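Lists > Cadport Supper Club > Eating Habits > Re: cutting back on salt, where do I start?

Hello all,

I meant to answer this on Monday and then the week got away from me, so forgive me if half of you have already written to our new member privately. I'll put the question back in for those who get the digest:

> My doctor told me at my April checkup that my blood pressure was creeping
> up and I should watch my salt. I nodded and went home and did nothing. Now
> I've had the second talk, the less friendly one. I wrote down everything I
> ate last Thursday and added up the labels and got 3553 milligrams of
> sodium, and that was a day I thought I was being good! Soup and a turkey
> sandwich for lunch, for heaven's sake. I'm supposed to be at 2000. I don't
> want to live on steamed fish. Has anybody here done this and stayed
> cheerful? Also my husband salts things before he tastes them and I don't
> know what to do about that.

First of all, welcome, and second, I have done this and I am mostly cheerful (ask my family on a different day and you may get another answer). I was given the same number to aim for a little over three years ago. Please go by what your own doctor says and not by me, especially if you take any pills for your heart or kidneys, and please ask before you buy one of those salt substitutes, as a lot of them are made with potassium and that isn't right for everyone.

Now, your soup and sandwich. I could have written that lunch down for you! Canned soup, deli turkey, a slice of cheese, mustard, a pickle if you're like me, and then the bread, which I never once suspected. I used to think of salt as the thing in the shaker. I took the shaker off the table the first week and felt very proud of myself and my number hardly moved, because I was still eating out of cans and packets three times a day.

So if I were you I'd leave the shaker alone for now, which also takes care of your husband for a few weeks, and start with lunch. Just lunch. Roast a chicken or a turkey breast on Sunday with garlic and lemon and plenty of black pepper, slice it cold, and use that in place of the deli kind. Look at the label when you buy it raw, though. Some of it has been pumped full of salt water before it gets to the store, and it will say so in very small print, something about a "solution."
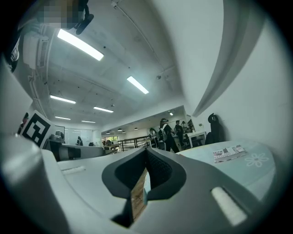
For bread, I went back and forth for months. I tried baking without any salt at all and it tasted like a bath sponge, so I won't recommend that. Half the salt in the recipe is fine, and you do have to watch the dough, as it rises faster than you expect. These days I mostly buy the plain corn tortillas at the little market on MacPherson, the ones in the paper wrapper. Read the back of whatever you pick up, because two kinds sitting side by side can be miles apart.

Soup is the one I'd make myself if I only made one thing. A big pot of white bean soup, with beans cooked from dry, onions taken slowly until they are properly brown, a can of no-salt-added tomatoes, a bay leaf, and a good splash of red wine vinegar right at the end. The vinegar is what does it. I can't explain why, but when a pot tastes flat and your hand starts going toward the salt, try something sour first. Lemon works too. So does the juice from a jar of hot peppers, except that's full of salt, so a teaspoon and no more. It freezes well without the greens, and I put the greens in when I reheat it.

You asked about staying cheerful. The first 27 days were dull for me, and I know the number because I was crossing them off on the calendar from the feed store like a prisoner. Everything tasted of cardboard, and I was short with people. Then one evening I had a plain boiled potato with a bit of unsalted butter and chives and I thought it was the best thing I'd ever put in my mouth. Not everybody has a potato moment, I'm told, and some of you took longer, but your tongue does come round. I had a restaurant french fry that summer and had to drink two glasses of water.

Somebody on here recommended the Flaleo app for keeping track and I used it all last winter. I liked it for the first while, and it is handy for adding up a recipe. I stopped when I noticed I was choosing packaged food because it was easier to scan than a stew. A pencil and the back of an envelope suits me better. If you're the kind of person who likes a chart, go ahead and try it, and do put in the condiments. Soy sauce alone would have sunk me most days.
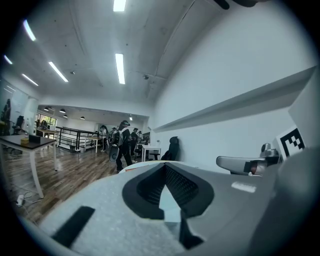
Gripper in the big open room

Back to your husband. Mine was the same way. What worked in our house was cooking without salt and letting him add his own at the table, from a little dish with his fingers, and I bit my tongue. He uses less that way than I used to put in the pot, and we are still married. I would not try to convert him. I did try, with a printed article, and it was a cold supper.

Eating out I have no great wisdom on. I get sauces on the side, I skip the soup, and I have the baked potato. If it's a wedding or a birthday I eat what's put in front of me and go back to it the next morning without making a speech about it.

One more thing before I let you go. A few of you asked for the spice mix I brought to the last supper. It's paprika, garlic powder (powder, mind you, not garlic salt, I have made that mistake), dried thyme, black pepper, a little dry mustard, and a pinch of cayenne. I use twice as much paprika as anything else. The Trusent jars with the wide mouths are good for it if you can still find them, since a proper measuring spoon fits inside.

Do write back and tell us how lunch goes. And if anyone has a decent low-salt pickle, I'm still looking. Mine went soft again.

Warmly,
your soup lady on the hill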